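Servicing the stirring cell at Gullton this month, so I'm writing it down as I go. One arm, one table, one mug, one spoon. The job it runs is called Jerka and it does one thing: pick up the spoon, stir the coffee, put the spoon back. Thread.

---

Background for anyone new. The arm has been on this table since the Radano move. It ran 876 stir cycles between the last service and this one. I log every cycle in a plain text file, one line each, with a note if it stopped.

---

Of those, 44 stopped on a fault. Most were the same fault: the gripper closed on the spoon handle, the fingers read as fully shut, and the program decided it had missed. So that's where I started.

---

Power down first. Arm parked low, brake on, supply off at the wall and not only at the controller. I wait until the fan on the controller stops before I touch any connector. Then the lead comes out and goes in my pocket.

---

Fingers. The pads on ours are a thin rubber sheet cut by hand and glued on. The left one had gone shiny and was lifting at the tip. The right one looked fine but I changed both. If you change one you get a different thickness on each side and the grip center moves.

---

Old glue comes off with a plastic scraper and alcohol on a rag. Don't use a blade, it scratches the finger and the next pad won't sit flat. I did that two services back and spent an evening sanding it out.

---

New pads on, clamped overnight. I used to give them an hour. An hour holds fine for a week and then the edge starts to curl, especially with a smooth handle like this one.

---

Next morning, screws. There are 3 on the gripper mount I can get a driver on without taking anything else off. One was loose by a quarter turn. I marked all of them with a paint pen so next time I can see at a glance if they've moved.

---

Cable check. Flexed it by hand along the length, looked for cracks in the jacket, looked hard at the spot where it leaves the housing. No damage. Pulled gently on the connector and it stayed put. Wrote that down too. "Checked, nothing found" is worth a line in the log.

---

Cable slack is a trade. Too tight and it pulls when the wrist turns. Too loose and it swings down near whatever you're working over, and here that's a mug of coffee. I still haven't found a length I like for every pose. More on that below.

---

Now the spoon rest. The spoon doesn't lie on the table. It goes across two wooden blocks, bowl end on the far one, handle on the near one. That lifts it enough for the fingers to get under and around the handle.

---

People ask why we don't print a proper holder. We did. Heo, the old version of this job, had a printed cradle with a slot. It held the spoon so well that the arm dragged the cradle along with it. The blocks let go.

---

The blocks aren't fastened down. Before a run I set them against a paper template, then take the template away. Takes under a minute. I check the gap between them too. If it opens up, the handle sits lower and the fingers close on nothing much.

---

Mug position is the same idea. Template, mug down, handle turned to the left, away from the spoon side. I want the right side of the mug clear for the approach with the spoon, and an earlier run with the handle the other way ended in a tapped handle and a puddle.

---

Fill level. Leave some room below the rim. Stirring pushes the liquid up the wall and a full mug will slop. I fill away from the table and carry it over, and I do that before the arm gets power.

---

Power back on, then homing. It took two tries. First try stopped on the shoulder joint because I'd parked it a little past its limit by hand. Backed it off, homed again, fine. My fault and not the arm's, so it went in the log under me.

---

Calibration after a pad change. The closed position is different now because the new pads are thicker. I close the gripper on nothing, save that number, close it on the spoon handle, save that number. The "missed" threshold goes halfway between the two.

---

That threshold was the real cause of the faults. It had been set with newer pads, and as they wore down the two numbers crept together until a good grip looked like a miss. It should be redone between pad changes too. I've put a reminder in for every other week.

---

Dry runs next, no liquid. I ran 6 at quarter speed with my hand on the stop button, watching the spoon go out, around and back. One return was a bit crooked on the far block. Moved the release point toward the middle of the block and it was fine after that.

---

Then coffee in, and slow speed again for the first one. I go stepwise here, one waypoint at a time, and look at clearance at each one before I let it continue. Fingers to rim, cable to rim, elbow to table.

---

The cable is what I'm still not happy with. With the gripper angled over the mug, the loop hangs right over the opening. I'm going to add a clip higher up on the arm and take out some slack, then repeat the full wrist range to make sure it doesn't pull.

---

Left to do: the clip, wipe down the table, reprint the template because the corners are going soft. I'll add the new cycle count to this thread at the end of August.
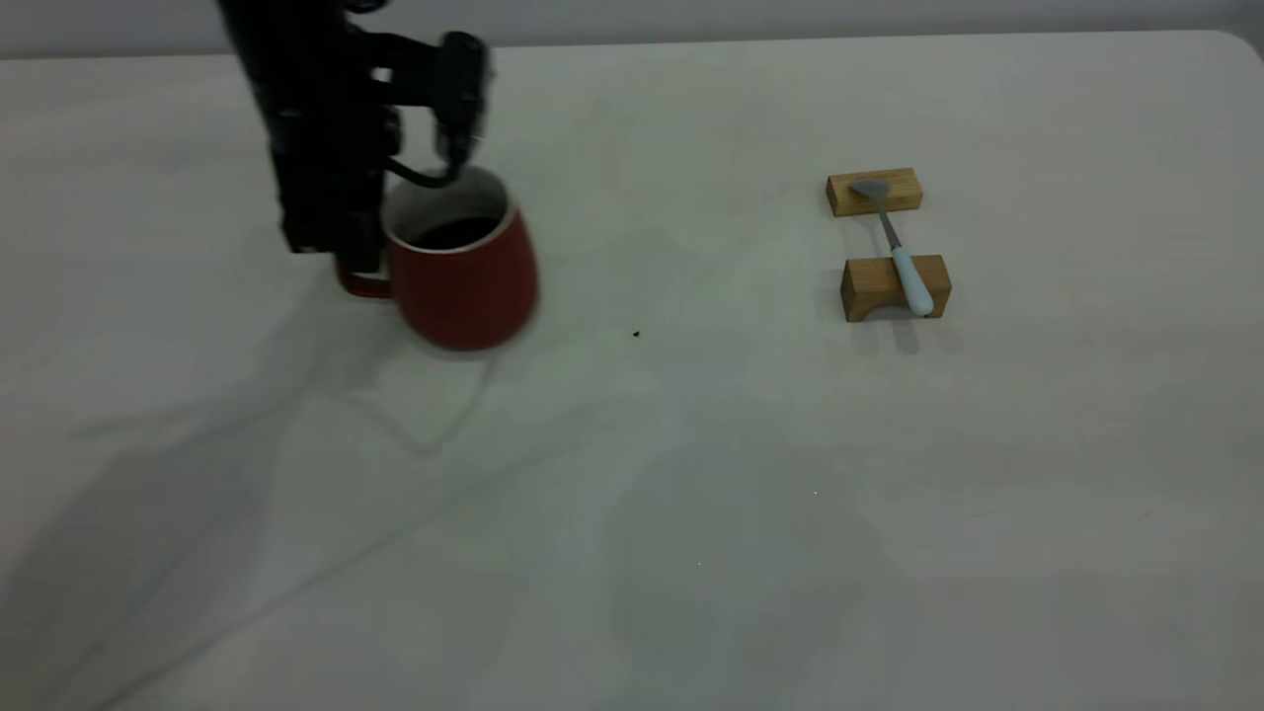

Gripper over the mug, spoon on its blocks. Note the cable loop at the rim.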